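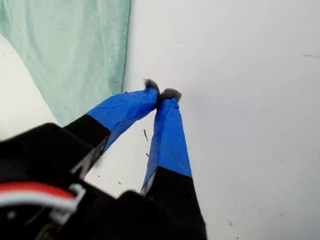
Attachment 1 – blue tape, grey fuzzy tips, white top

T-shirt folding: sleeves first or sides first?

melina_k
My drawers are 39 cm deep and I'm sick of T-shirts that won't sit in them. I've always laid mine face up, sleeves in, then sides, then up from the hem. My sister-in-law does the whole lot face down and swears by it. Who's right? I've got two Basari drawer boxes and they bulge whatever I do.

Rafail Koutsoukos
Face down, every time. The print ends up on the outside and the collar stays flat. Sleeve and side go over together in one move, you don't do them separately. Been doing it that way since I worked the stockroom at Plikis in Tillham, and we got through 200 tees on a bad morning.

chrysoula_s
Don't agree about doing them together, sorry Rafail! On a shop-new shirt, fine, but on one that's been through the wash a hundred times the side seam has twisted and you end up with a fold that wanders off. I take the side in, then lay the sleeve back on itself, then smooth it, and yes it's slower but I've got the radio on so who cares.

melina_k
Mine have definitely twisted. The grey one is practically a corkscrew.
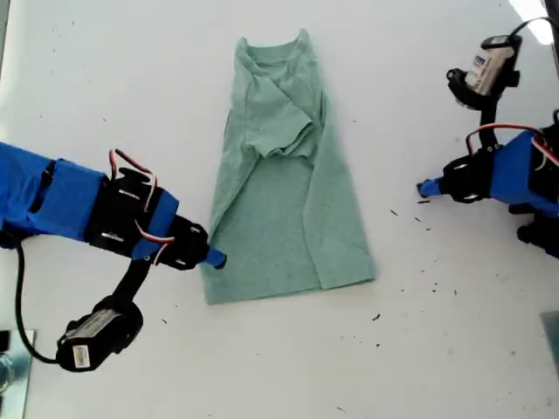 Laundry & Linen > Folding and Storage > T-shirts

chrysoula_s
Look at the green one. Sleeve laid across the chest on the slant, cuff pointing down towards the middle, collar at the top. That's the stage I mean. See how the body gets a bit wider towards the hem? I'd sort that out before going any further, or the bottom corners poke out of the finished fold.

Rafail Koutsoukos
I'd leave it. Once you bring the hem up you never see it. You lot are folding for a museum.

Achilleas C
Nice colour, that. Is it 100 per cent cotton? I find the marl ones cling to themselves and don't need half as much smoothing. Also worth saying, a plain white top like that is great for seeing whether your edges are straight. I fold on the bed and everything comes out wonky.

melina_k
No idea on the fabric! I fold on the bed as well, so maybe that's my trouble.

nektarios_d
Roll them. Folded mine for years, then rolled everything into a Bakalis basket one August and haven't gone back.

chrysoula_s
Rolling is for suitcases, Nektarios. They come out with that crease round the tummy.

nektarios_d
Only if you roll them too tight – start at the collar and keep it soft.

melina_k
Right, I've cleared the kitchen table and done six with the side first. Five fit in the drawer box. The corkscrew is still a corkscrew, so I'm going to try rolling that one.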